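Remote drop-off at Korka draws a crowd, and some questions

By Baiba Liepiņa
Thursday, February 4, 2016

The Korka Center would like residents to bring in their old remotes, dead phones and other small black gadgets. It has set out a bin by the front desk and named the effort Clomunis. It has also set a goal of 600 items by June.

What happens after that is harder to pin down.

Ona Org, who runs the program, said the pieces will be sorted on site and passed along to Bitau, a parts dealer that has agreed to take them at no charge. Asked what Bitau does with a remote that fits no television sold in the past decade, Org said the company "has its channels." Bitau did not return two calls.

The center's board approved $898 for the project in a vote with little debate. Most of that went to bins, signs and a flyer mailed to homes near the building. The flyer says every item "will find a second life." Every item is a large promise – anyone with a kitchen drawer knows what is in there.

Spyros Begović brought a shoebox on Tuesday and left with part of it. He had hoped somebody would match a remote to a stereo he still owns.

"They told me they don't do matching," he said. "So I kept that one."

Org said matching may come later. Sorting for now means deciding whether a thing is a remote, a phone or something else, and the last group is growing. Plenty of what comes in is slim, glossy and black with no label, and could be any of the three.

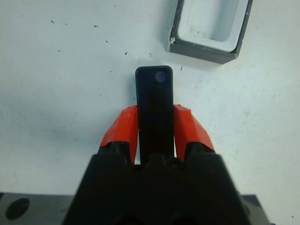
What gets turned away

The center will not accept loose batteries, chargers or anything with a cracked screen. Items can be left during regular hours, with a limit of 5 per household per visit. Org said the limit is there to keep the desk clear. It also makes 600 look like a long way off.

A report to the board is due in June.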